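Interior Surfaces and Finishes
Unit 5: Stone-Look Wall Panels Behind Work Surfaces
Course notes, B. Nuttall

Reading before class: the chapter on sheet and panel finishes. Bring a flashlight, a soft pencil and the survey form from Unit 4. The Tuesday group meets in the workshop and does the survey exercise first.

1. What this unit covers

A lot of walls behind counters, desks and worktables have a gray stone look. Some are stone. Many are printed panels, tile, polished plaster or plain concrete with a sealer on it. From across the room they can be hard to tell apart, and the cleaning and repair methods are different for each. By the end of the unit you should be able to look at a wall of this type, write a fair record of its condition, and say what further checks are needed before anyone touches it.

We are only dealing with vertical surfaces. Countertops take knives, heat and standing water and are covered in Unit 7.

2. The main materials

Natural stone. Usually marble, limestone or slate, cut thin and fixed with adhesive or clips. The veins go into the body of the material, so a cut edge shows the pattern continuing. Feels cold to the hand. Marble and limestone are etched by vinegar, lemon juice and most bathroom descalers.

Polished plaster. Applied in thin coats with a steel trowel. Cloudy, with soft changes of tone and no real veins unless the plasterer has added them. Trowel marks show under a low light. Scratches cannot be rubbed out without changing the sheen, and patches nearly always show.

Concrete. Cast in place or hung as thin slabs. Look for pinholes, board marks and small color changes where the mix dried unevenly. Unsealed concrete stains with oil.

Laminate and other printed panels. A printed layer under a clear wear layer, bonded to a board. The pattern is only in the surface. On a long wall the same blotch may come round again, and that repeat is the best clue you will get without seeing an edge. Wipes clean easily. Once the wear layer is scratched through, it stays scratched.

Porcelain slab. Also printed, but fired and very hard. Rings when tapped. Edges are usually a plain body color.

3. Reading the color

Gray is harder to record than people expect. Students write "gray" on the form and stop, and when a replacement panel arrives it looks pink next to the old one. Put down the general tone (light, middle, dark), then the lean: brown, mauve, green or blue. Check the left and right ends separately. A wall can be warmer at one end by design, or it can look that way under mixed lighting. Turn off one light source at a time and see if the difference goes away.

The strip just above a counter or table often looks darker. Before calling it dirt or damp, wipe a small area with a white cloth and take a moisture reading. Much of the time it is only the light falling off.

4. Veins, scratches and reflections

This is where most marks are lost in the practical. A thin pale line on a gray surface can be any of the three.

A vein is part of the material or the print. It stays put when you move, and you can't feel it with a fingernail.

A scratch catches the nail, or at least the light from one side. It tends to be straight or slightly curved and often runs with others in the same direction.

A reflection moves when you move. Step to the left, then crouch. If the line travels, leave it off the form — but do note the light that causes it, as the owner may be complaining about that same line.

Thaddäus Prantl, who taught this unit before me, had students write "pale line, cause not known" until they had done all three checks. I still ask for this wording.

Look at the right half of the wall in the photo and then at the left. The lines slant down toward the lower right and are faint. There is also a small, darker, roundish spot near the middle, a little way up from the white tabletop. From a photo alone the entry for both would be "cause not known," and so would the entry for the material. 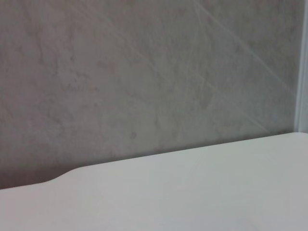 5. Survey exercise

Work in pairs, one looking and one writing. Allow 18 minutes per wall.

Stand well back and record the general pattern and tone. Move in and work from left to right, top to bottom. Mark each blemish on the sketch with a number and describe it in the table. Measure its position from the nearest corner and from the counter. Use the flashlight held flat to the wall last, after the ordinary-light record is finished.

Do not test with any cleaner. Do not mark the wall itself, even in pencil.

Hand in the sketch and the table together, with both names on each sheet. Forms without a note of the lighting will be returned.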